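Why report insertion success per part when the whole PC is the task?

Posted by Kasun Siriwardena, Sep 12, 2022

I'm reading up on robot assembly of desktop computers for a group project (we call ours Ornen, for reasons lost to history). Our draft has one success number for the full build. The reviewer wants one per part: drive, card, processor, memory. Is that normal, or is the reviewer just fond of tables?

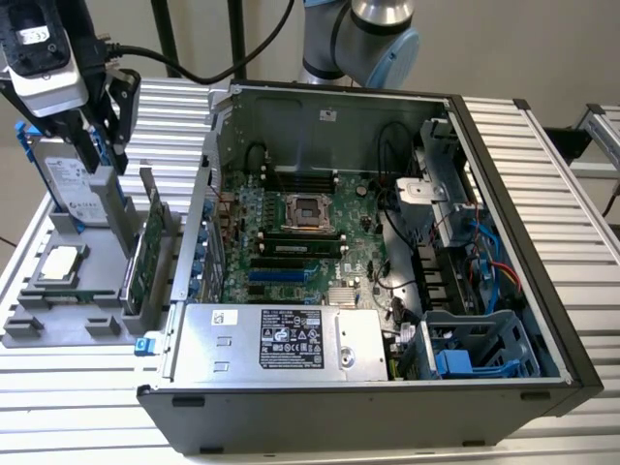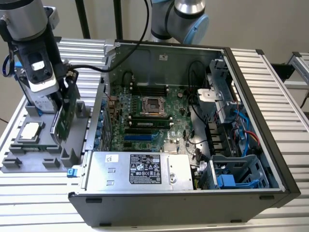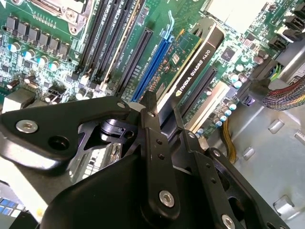 Work on an open tower: hard drive in the gripper, green card in the gripper, and the wrist view over the Quadro K620.

We logged 126 insertion attempts. 89 met our definition of seated. The draft says so, once, in bold.

Janaka Navaratnam

Your reviewer is right, sorry. A hard drive in a carrier gives you rails to slide along. A card has to meet a slot edge-on, and a processor going into an open socket is a whole other level of worry. Pool them and your 89 mostly tells me which parts you tried most often. Give attempts and successes for each part, then the pooled number last if you're still attached to it.

Also write down what "seated" means. In my Brement write-up I had 2 definitions in the same paper, one by force reading and one by a person squinting at it. They disagreed, and guess which one was in the abstract. And say whether a second try on the same part counts as a new attempt. We spent most of January arguing about that one.

Sheikh

just do more trials

Zullus

More trials of a mixed pile is a bigger mixed pile. What Janaka said, plus split your failures into 2 kinds: missed the slot, and found the slot but didn't go in. The first is usually your camera calibration and the second is usually your controller. If the wrist camera recorded the attempts you can sort them in an afternoon, with coffee. Keep the table in the main paper too, reviewers can smell an appendix.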